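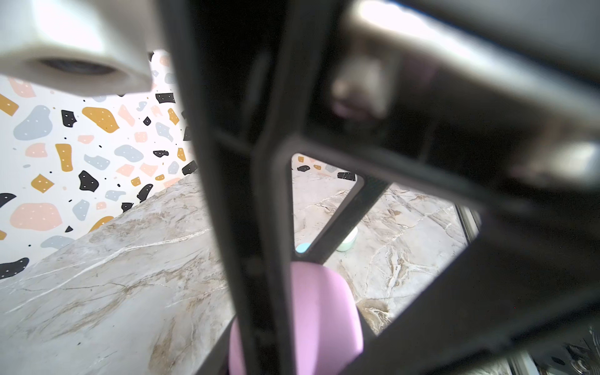
Filed under: Robot Arms > Teaching by Demonstration

Recording good examples for a kitchen counter arm

If you have an arm, a gripper and a wrist camera, you can start teaching it to pick things up by showing it. I think this is the most fun you can have with a robot. You move the arm through the job, the computer saves what the cameras saw and where the joints were, and later a network learns to copy you. The training part gets all the attention, but most of what makes the thing work (or not work!) is settled while you're standing at the bench recording.

I've been doing this at Lidero in Skultstead for a while now, mostly with cups, tubs and small containers on a countertop, and these are the steps we follow. They should carry over to other arms without much trouble.

What you'll need

An arm you can steer by hand or with a second controller arm
A two-finger gripper
A small camera fixed near the wrist, and one more looking at the whole bench
A computer that can save video and joint readings together
A foot pedal or a big key for start and stop
A handful of light, unbreakable objects in different colours and shapes
Masking tape, a notebook and a stool at a decent height

Do get the pedal. I tried for weeks to hit the space bar with my elbow and there are still recordings in our archive that end with me leaning sideways and dragging the gripper with me.

Step 1. Pick one small job

Choose a job you can say in one short sentence. "Pick up the cup and put it down on the taped square" is good. "Tidy the counter" is far too big to begin with, even though it's what everybody wants to do first. Write the sentence at the top of a notebook page and read it out before each session. If two of you are recording, both of you need to agree on what counts as finished. For our cup job, finished means the cup is standing up inside the tape, the fingers are open, and the hand has backed away far enough that it's clear of the rim.

That last bit matters more than you'd think. Our first set stopped the second the fingers opened, and the trained arm would let go and then hover there, wobbling, with no idea what came next. Hernán Villca suggested adding the back-away and we recorded the lot again over two afternoons.

Step 2. Set the wrist camera and leave it alone

A wrist camera sits very close to the gripper, so the gripper is going to take up a big piece of every picture. Don't fight it. You want to see at least one finger, because the network uses it to judge where the hand is compared with the object, and you want a clear patch of counter past the fingers so the object comes into view well before you grab it.

Move the hand through the whole job by hand and watch the live picture the entire time. Check it at the start position, halfway down, right at the grab, and at the drop-off. If the object disappears completely behind a finger for the last part of the reach, tilt the camera a little and try again. A partly hidden object is fine. Lots of ours are partly hidden behind some piece of the hand and the network copes nicely.

Once you like the view, tighten everything and draw a pencil line across the mount and the wrist. If the two halves of the line ever stop meeting, the camera has moved. Look at it every morning! We lost most of a July week to a bracket that had crept round by a hair, and I only found it when I played an old recording beside a new one.

Focus on the counter at reaching distance. The near parts of the gripper will come out soft and blurry, which is perfectly fine.

Step 3. Sort out the light

Turn off automatic exposure and automatic white balance if your camera lets you. A dark gripper close to the lens makes an automatic camera brighten everything else, and then the counter changes colour each time the hand opens or closes. Set it by eye so that pale objects still show their edges. Some glare on the gripper itself won't hurt you.

After that, vary the room light on purpose between sessions. Blinds open, blinds shut, ceiling light only, a lamp on the left, a lamp on the right. Keep it steady inside each recording and change it in between.

Step 4. Don't make the background too clean

I used to record on a plain grey board, and the arm became brilliant at picking things up off a plain grey board. Then we put it in front of a patterned wall and it reached for the wall.

Busy surfaces are wonderful for this kind of work. Spotty wallpaper, marble-look countertops, wood grain, tea towels, whatever you can find at the hardware store for a few dollars. Blobs of colour on a wall can look an awful lot like a cup to a young network, and you want it to meet that problem while you're there to show it the right answer. Swap the backing between sessions, and leave other objects standing on the counter too, some near the target and some farther back. Soft pastel colours against a pale counter are a good hard test once the basic job is going well.

Step 5. Practise before you record

Do the job at least 8 times with the recorder off. Your hands will find a rhythm and you'll stop making the little corrections that come from being nervous. Aim for slow and steady, with no long pauses. Pauses are a real nuisance: the network sees a still arm and learns that staying still is a good idea, and then one day it stops over the cup and stays there for good.

If you need to think, stop the recording, think, and start again from the home position.

Baptiste Aubert has a lovely smooth style with the arm and I have a jerky one. We keep both in the set, marked with our initials, but everybody has to follow the same plan: come in from above, open the fingers early, go straight down, close, lift, cross, lower, open, back away. Two people with two different plans will teach the arm a muddle halfway between them. I approached from the side for a whole morning once while Baptiste was coming in from the top, and the result went for the corner between the two and knocked the cup flat.

Step 6. Record in short blocks

We record blocks of 30 examples and then take a proper break. Past that, I get sloppy, and I don't notice that I'm getting sloppy until I watch the videos.

For each example:

Put the arm in its home position.
Put the target object in a new spot. Really new, including the awkward ones near the back edge by the wall.
Turn it, if it has a handle or a lid.
Shuffle the other objects.
Get your own hands out of view.
Press the pedal, do the job, press the pedal again.
Mark it good or bad straight away, while you still remember.

People always put the object in the middle. They mean to spread things out and they don't, me included! Efraín Londoño made us a set of paper slips with grid squares on them, and you draw one from a mug before each go. It feels silly for the first ten minutes and it fixed the problem completely.

Step 7. Record some rescues

Once you have a few blocks of clean examples, record some that begin with trouble. Start with the gripper too far left, or too low, or with the cup already tipped over, and show the arm how to recover. Start the recording after you've set up the trouble, so that only the recovery gets saved. You don't want to teach the mistake itself.

These made the biggest jump in our results. An arm that has only seen perfect reaches has no clue what to do when it's slightly off, and it will be slightly off all the time.

Step 8. Watch them back the same day

Play every recording at triple speed with both cameras side by side. We use a little in-house viewer called Fesura, but any player that can show two videos together will do. Look for:

Frozen or missing pictures
Joint readings that lag behind the video (watch the moment the fingers shut)
A sleeve, a thumb or somebody's coffee in view
Long pauses
Examples that never reached your "finished" sentence

Throw out the bad ones without mercy. In one block I kept only 19, and I grumbled the whole way home, but the model trained on the smaller set was steadier on the very next test.

Failed grabs go in their own folder. They're handy later if you ever want to train something that tells success from failure.

Step 9. Train early, then go back for more

Please don't wait for a giant pile! Train a rough model after the first 3 blocks, put it on the arm with your hand on the stop button, and see where it struggles. It'll tell you what to record next. Ours was hopeless with anything close to the wall, so the next day's slips were mostly back-row squares, and after that it was bad with round lids, so out came every round-topped container in the cupboard.

Keep a page in the notebook for each round: what you recorded, which backing, which light, who was driving, what the arm did afterwards. Radomir Dumitrescu types ours up and I'm very grateful, because my handwriting after a long session is nearly as bad as my driving.

A few odds and ends

Wipe the finger pads. Dust makes light objects slip in a way you can't see on the video.

Name your files by job, driver and block, and never use "final" or "new" in a file name.

If you change the gripper fingers, start a fresh set. You can try mixing the old and new later on, but keep them in separate folders until you've tested it.

Copy everything to a second drive before you go home.

Updated January 2018 with the section on rescues. Renato Padilla is writing up the pedal wiring, and I'll put his parts list on this page when it's ready.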